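Laver les peluches sans les ruiner (et sans drame au coucher)

Rédigé vite fait, entre deux lessives. Mis à jour le 25/3/22.

Bon. On me redemande la méthode toutes les semaines alors je la mets ici une fois pour toutes. Valable pour les peluches ordinaires, rembourrage synthétique. Pas pour les vieux ours en paille de bois, pas pour celles qui chantent (sauf si le boîtier s'enlève).

Avant de commencer

L'étiquette d'abord. Souvent illisible ou coupée, tant pis, dans ce cas lavage à la main. Vérifier les coutures, les yeux, le nez. Tirer dessus franchement. Un œil qui bouge = recoudre avant, jamais après. Les trous pareil, sinon la bourre se retrouve partout.

Test de couleur : un coton blanc humide, on frotte derrière une patte. Si ça déteint, eau froide et toute seule.

En machine

Fermer la peluche dans une taie d'oreiller, nouer. Programme délicat, froid ou 30 maxi, essorage au minimum. Moitié moins de lessive que d'habitude, liquide de préférence, la poudre reste coincée dans les poils. Pas d'adoucissant. Ajouter une ou deux serviettes pour équilibrer le tambour, une peluche seule ça cogne.

Pour les acariens, on lit partout qu'il faut 60 degrés. Oui mais beaucoup de peluches n'y survivent pas. Moi je fais congélateur, sac bien fermé, une nuit et la journée qui suit, puis lavage froid pour enlever ce qui reste.

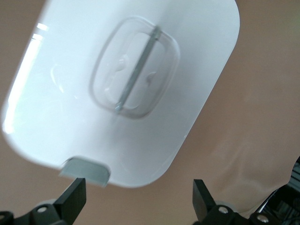 Greer Farquharson : je confirme pour le congélateur, par contre j'ai perdu un lapin au sèche-linge, poils du ventre tout feutrés. Même en tiède. Ça se rattrape ?

Un peu. Brosse douce type brosse à bébé, poil humide, petits coups dans le sens du poil. Si c'est vraiment fondu au toucher (ça gratte) c'est mort, désolée. Le sèche-linge je ne le conseille plus du tout.

A la main

Bassine, eau froide, une noisette de lessive douce. J'utilise la Orkis sans parfum, n'importe quelle autre ira. Presser, relâcher, presser. Ne pas tordre ! Changer l'eau jusqu'à ce qu'elle reste claire, compter 2 rinçages au moins. Les taches, au savon de Marseille du bout des doigts, avant le bain.

Ensuite rouler dans une serviette éponge et appuyer fort. Recommencer avec une sèche.
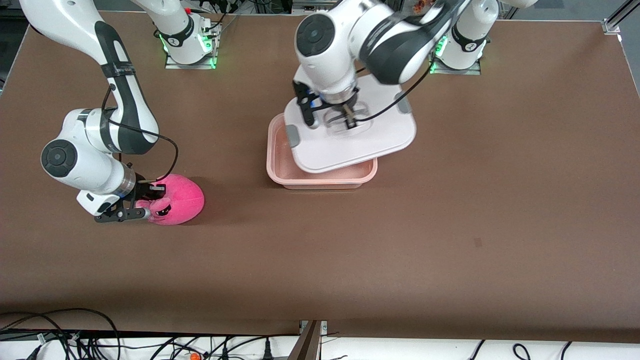

Le séchage c'est là que tout le monde se rate. Dehors trop sec = trop confiant, le cœur reste mouillé et ça sent le moisi trois jours plus tard. Donc à plat sur un étendoir, à l'ombre, retourner matin et soir, tapoter pour redonner du gonflant. Pas de soleil direct pour les couleurs vives, un rose comme celui de la peluche sur la photo ça passe très vite derriere une vitre. Pour savoir si c'est fini, pincer au milieu du ventre. Frais sous les doigts ? Encore une journée.

Dernier coup de brosse une fois sec, et un bout de ruban neuf si l'ancien à souffert.

Fréquence : tous les deux mois pour le doudou qui traîne partout, les autres une fois l'an, chez nous c'est en avril.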